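Speaker notes, Saturday session, 14 minutes plus questions
Title: Can a machine wipe the table yet?

Start without slides. Ask who in the room wiped a table this morning. Wait for the hands. Then ask who remembers doing it. Usually the second group is smaller, and my talk is about this difference.

Say where I come from: the Fevereck project, at Bretulora. We study small chores, in kitchens and on shop floors. We do not sell anything.

First slide. Leave it up and speak slowly. 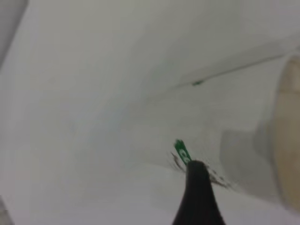
Page 3

At this distance the finger is big and black and the rest is blur. A bit of green, some dark specks near the tip, a lot of white. Ask the audience: which part is the thing to handle, and which part is dirt? I would not like to answer from this view only.

Point to make: a person who cleans changes the distance all the time. We lean in, we lean back, we tilt the head to catch the shine. A view from the wrist gives the near part very well and loses the room. Do not spend more than two minutes on this.

Then the numbers from our own log. We wrote down 1396 attempts at simple wiping jobs. In 192 of them the machine stopped and waited for a person. Say clearly that stopping is not the worst result. Spreading the dirt over a bigger area is worse, and we have this also.

(If time is short, skip the Willness workshop story. If not: they wanted oil drops cleaned from a bench between two shifts. The wiping was acceptable. Finding the clean side of the rag was the hard part, and a person still folded it.)

Second slide. 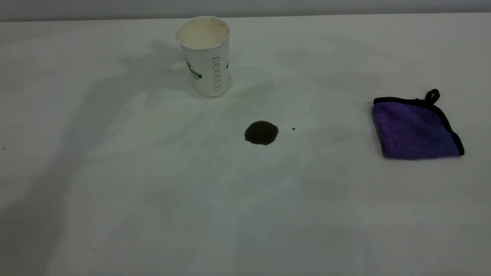 Page 4

Let them look for 10 seconds before I talk.

A dark spill in the middle, a paper cup behind it, a folded purple cloth at the right. For us it is one small job. For the machine I count these decisions: pick up the cloth, open it or keep it folded, come to the puddle from which side, when to stop. Mention the single drop to the right of the puddle. Many programs would finish the big spot and report success.

Mention also that a folded cloth is a soft thing with a thick edge. The little loop at the corner looks like a good place to hold, but then the cloth hangs down and it is difficult to press with it.

My answer to the title: sometimes, on a table with few things on it, with a person near. In a home kitchen on a normal evening, I say no for now. The Sutherland people are more optimistic than me, and they speak after lunch, so please go and hear them.

Questions. Repeat each one in the microphone.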